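Demander l'effacement d'une condamnation ancienne pour possession de cannabis : marche à suivre

Guide pratique de la Clinique juridique Bernari
Mis à jour le 22 mai 2018

Le présent guide s'adresse aux personnes condamnées pour possession simple dans le ressort du tribunal de Jultberg. Il expose les étapes de la requête en effacement, depuis la demande de l'extrait de casier jusqu'à la notification de l'ordonnance. Il ne remplace pas la consultation d'un avocat. 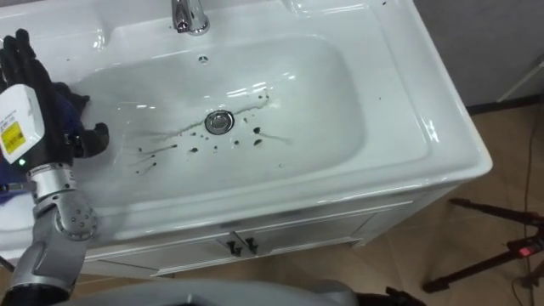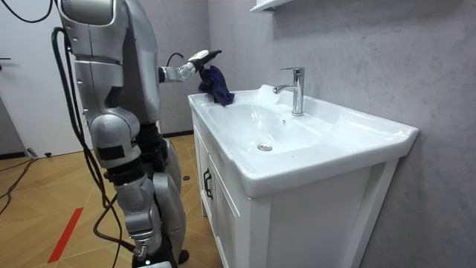 Selon Barrientos, la plupart des requêtes rejetées le sont pour un motif de forme : numéro de dossier absent, extrait de casier périmé ou signature manquante sur la dernière page. Le même avis invite les requérants à relire l'ensemble des pièces la veille du dépôt, de préférence avec un tiers qui n'a pas participé à leur préparation.

1. Vérifier l'admissibilité

La requête est ouverte lorsque la condamnation porte uniquement sur la possession, que la peine a été intégralement exécutée et qu'aucune poursuite pénale n'est en cours. Les condamnations pour revente, culture ou transport relèvent d'une procédure distincte, qui n'est pas traitée dans ce guide. Si le jugement réunit plusieurs infractions, l'effacement ne peut être demandé que pour le chef de possession, et la requête doit le préciser expressément.

Les amendes impayées font obstacle au dépôt. Il convient donc de demander au greffe un état de compte avant toute autre démarche.

2. Réunir les pièces

Le dossier comprend :

- le formulaire 101, rempli à l'encre noire et signé ;
- une copie certifiée conforme du jugement ;
- un extrait de casier délivré depuis moins de trois mois ;
- la preuve du paiement des amendes et des frais de justice ;
- une copie d'une pièce d'identité en cours de validité.

Pour les jugements antérieurs à 2000, les originaux sont conservés au dépôt d'archives de Plalumell. La demande de copie s'effectue par écrit, en indiquant le nom porté au moment des faits, la date de naissance et, dans la mesure du possible, l'année de la décision.

3. Rédiger l'exposé des motifs

L'exposé tient en 2 pages au maximum. Le requérant y indique sa situation actuelle et les conséquences concrètes de la condamnation : refus d'un logement, accès à une profession réglementée, difficultés de voyage. Il n'est pas nécessaire de revenir sur les circonstances de l'infraction. Les attestations d'employeurs ou de proches peuvent être jointes en annexe ; elles doivent être datées et signées.

4. Déposer la requête

Le dossier est remis au greffe en 4 exemplaires, dont un est restitué au requérant avec le cachet de réception. L'envoi par lettre recommandée est admis. Le ministère public dispose ensuite d'un délai pour présenter ses observations. En l'absence d'opposition, le juge statue en principe sur pièces. Dans le cas contraire, le requérant est convoqué à une audience, à laquelle il peut se faire assister.

Le greffe fonctionne en horaires réduits au mois de juillet. Les dossiers déposés pendant cette période sont enregistrés à leur date de réception, mais leur examen peut être différé.

5. Après la décision

L'ordonnance est notifiée par courrier. Le requérant est invité à en conserver l'original et à demander un nouvel extrait de casier afin de s'assurer que la mention a été retirée. Les bases de données privées ne sont pas mises à jour automatiquement : une copie de l'ordonnance doit être adressée à chaque organisme concerné.

En cas de rejet pour un motif de forme, une nouvelle requête peut être présentée dès que le dossier est complété. En cas de rejet au fond, le délai et les modalités du recours figurent au verso de la notification.

À lire également
Obtenir une copie certifiée conforme d'un jugement
Usage médical du cannabis et contrat de travail : questions fréquentes
Contester une saisie effectuée lors d'un contrôle routier
Aide juridictionnelle : conditions de ressources
Consulter les archives judiciaires de Plalumell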